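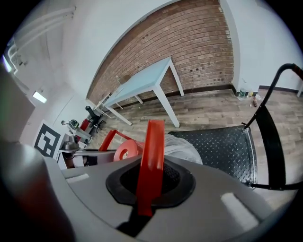 A black metal chair with a diamond-plate seat and a thin silver rim. The table farther back has a light blue top and white legs.

Diamond-plate chair

A diamond-plate chair, also called a tread-plate chair or, in some older catalogs, a checker-seat chair, is a chair whose seat is made from metal sheet with a raised, repeating pattern of small bumps. The pattern is the same kind found on truck steps, loading ramps and the floors of engine rooms, and it is fair to say that a good part of the chair's charm comes from meeting such a hard-working material in a dining room or a bedroom, where it has very little to do except hold up a person and, quite often, a bag or yesterday's sweater.

Construction

The seat is usually cut from a single sheet. Some makers fold the edges of the sheet under, while others leave the sheet flat and cover the cut edge with a separate strip of trim, often in a lighter or shinier finish than the seat. The trim keeps the edge from catching on clothing, and many owners feel it also makes the whole chair look a good deal less like something borrowed from a garage. The backrest is commonly carried on a bent tube, with either a flat panel or a few slats fixed across it.

Steel is the heavier choice and aluminum the lighter one. Black is the color most often seen, although red and plain bare metal have both had their admirers over the years.

History

The chair has its roots in workshop seating. In the harbor town of Heltamness, where a boat-fitting shop had stood on the same street from 1829, offcuts of deck plate were regularly turned into stools for the people who worked there. Pentti Rantala, who learned metalwork at the shop, is credited with adding a proper back to one of these stools, and a first batch of 7 chairs went to the canteen next door. They were apparently well liked, at least once cushions had been found for them.

A household version followed from the furniture maker Brastwood, drawn by Ritva Saarela. Her design, named the Destau, had smaller and softer bumps than deck plate and was offered in a first run of 300. In her memoir she wrote fondly of the long evenings spent rubbing down sample plates by hand until her aunt, Hilkka Kallio, could sit through supper without complaint.

Comfort and everyday use

Opinions on comfort vary. The bumps let a little air pass beneath the sitter, a pleasant thing in warm weather, but bare metal feels chilly on a winter morning and a thin pad is a common addition. The texture also stops soft things from sliding off, so these chairs very easily become the place where shopping and half-folded laundry wait for somebody to deal with them.

On a wooden floor the legs should have rubber or felt feet. Worn feet are best replaced as a set so that the chair stays level.

Care

Dust gathers between the bumps and is most easily lifted out with a soft brush, followed by a damp cloth and a dry one. Scratched paint on a steel seat should be touched up before rust gets underneath it.

See also
Checker plate
Metal furniture
Stool

Last edited 14/05/2026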